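首页 > 邮件列表存档 > 小型修理与塑料件 > 齿轮更换后的噪声
最后更新：10月6日，星期日

主题：回复：缝纫机换了塑料齿轮以后还是响

各位好：

先引一下上次那封来信，方便没跟上的人。

> 我那台 Grasso 台式缝纫机，原来的尼龙齿轮裂了一道口子，
> 从 Flaltano 买了一对替换件。装上以后能转，但是声音比
> 以前大，低速时有一下一下的咔哒声，一圈响一次。
> 油加过了，皮带也松过，没有变化。
> 是不是齿轮质量不行？要不要换金属的？
> 另外，说明书上写“间隙适当”，适当到底是多少？

我把自己的看法分开写，可能有点长。

一、一圈响一次，先不要怀疑所有的齿。

如果每个齿都有问题，听到的是连续的嗡嗡声，转得越快音调越高。一圈只响一次，通常是某一个位置有问题：一个齿上有毛刺，齿根里夹了东西，或者孔和轴不同心。先弄清楚是大轮一圈响一次，还是小轮一圈响一次。办法很简单，用记号笔在两个轮子上各点一个点，拔掉电源，用手慢慢转手轮，听到响就停下，看哪个点每次都回到同一个地方。这一步做完，后面省一半工夫。

二、夹进去的东西。

原来的齿轮既然是裂的，就很可能掉过碎屑。旧润滑脂会把碎屑粘在齿根里，新齿轮装上去以后又沾过来。我自己遇到过一次，拆了三遍才在新轮的齿缝里挑出一小粒白色尼龙渣，比芝麻还小。用旧牙刷加一点煤油把箱体里面刷干净，等干透再装。塑料齿轮不要泡丙酮，也不要用来路不明的除胶剂。尼龙一般还扛得住，别的塑料有可能发白、变脆。

三、不同心。

替换件的孔常常比轴略大，靠顶丝压紧。顶丝一拧，轮子就被推向一边，转起来一边紧一边松，紧的那一边就响。检查方法：用手转大轮，在四个位置上分别轻轻晃小轮，感觉晃动量是不是一样。差得明显，就是偏心。可以在轴上包一层薄铜皮，厚度自己试，包完以后再拧顶丝。顶丝不要拧得太死，轮毂是塑料的，拧裂了就得重新买。

四、间隙。

说明书上的“适当”确实没法用。我的做法是拿一条普通打印纸，夹在两轮之间，把两轮推到刚好压住纸，固定好，再把纸转出来。纸上应该有均匀的齿印，但不能被压破。压破就是太紧，齿印时有时无就是太松，或者又回到第三条的偏心。试过用更厚的卡纸，低速时晃得厉害，不推荐。

中心距能不能调要看机型。Grasso 这一类的小轮支架上有两个长孔，松开螺丝可以挪一点。如果你那台是圆孔，就只能从轴套上想办法。

两个塑料直齿轮：

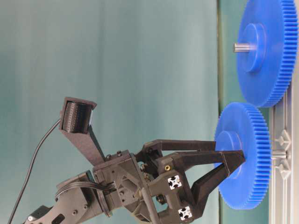
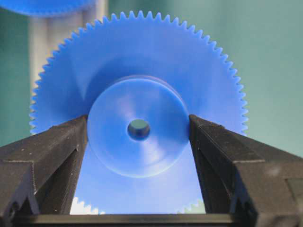
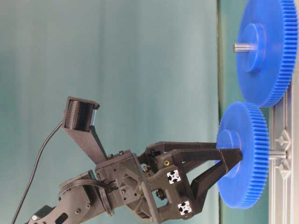 五、要不要换金属的。

我的意见是不换。原厂在这个位置用塑料，一个原因是安静，另一个原因是让它先坏。针扎到硬东西、线团卡住梭床的时候，总要有一个零件承受冲击。齿轮是塑料的，坏的是齿轮；换成黄铜的，坏的可能是上轴或者电机支架，那就不是一对齿轮的价钱了。Pletatov 那边有人卖黄铜的替换件，做工我看过，不差，但是装上以后噪声更大，而且对中心距更挑剔。你现在的问题本来就是噪声，换过去只会更麻烦。

如果一定要混用，常见的搭配是小轮金属、大轮塑料。小轮转得多，磨得快，用金属说得过去。反过来搭配没有什么好处。

六、润滑。

来信里说油加过了，没有说加的是什么。缝纫机油太稀，加在齿轮上转几下就甩掉了，还会流到皮带上。齿轮要用脂，标明可用于塑料的白色脂或者硅脂都行。量要少，用牙签挑一点，抹在小轮上，转几圈让它自己带过去。抹得太多，线头和布毛全粘在上面，过几个月又是第二条的情况。

多久加一次，各人用量不同。我是每用满 40 小时打开看一眼，看着干了就补，不干就不动。

七、磨合。

新的一对齿轮，头一阵子比旧的响是正常的。装好以后不穿线、不放布，压脚抬起来，中低速空转 12 分钟，停下来摸一下齿轮，温热可以，烫手就是太紧，回去重新调间隙。然后再正常用。我换过的几台里，声音都是用过几次以后才下去的。要是咔哒声一点没有减轻，那就不是磨合的问题，按前面的顺序再查一遍。

八、关于质量。

Flaltano 的件我买过两批。第一批没有问题，第二批里有一个小轮，齿顶上留着一道注塑的飞边，手指甲能刮到。用细砂纸轻轻带一下就好了，不要用锉刀，锉刀一下去齿形就变了。所以也不能排除是零件的原因，但请先把点做上，确认是哪一个轮子，再去找卖家。光说“有声音”，卖家多半让你自己再加点油。

还有一个来源是 Sarnunora，他们有一部分老机型的件，要报齿数、外径、孔径和厚度，光报机器型号对不上。外径用卡尺量齿顶到齿顶；齿数是单数的话，对面正好是齿槽，量出来会偏小，要多量几个方向，在信里注明齿数是单数。裂开的旧轮子不要扔，裂口会撑大外径，但是齿数和厚度还是准的。

请来信的朋友补充三件事：响的是哪一个轮子；支架是长孔还是圆孔；加的是哪种油。有了这些，其他人也好接着说。回信时请把不相关的引文删掉，上次有一封带了 300 多行旧信，用手机看的人翻了很久。

另外，我手头还有一份一月份抄下来的顶丝规格表，是几种常见台式机的，需要的话在列表里说一声，我整理好贴上来。

列表里一个修旧缝纫机的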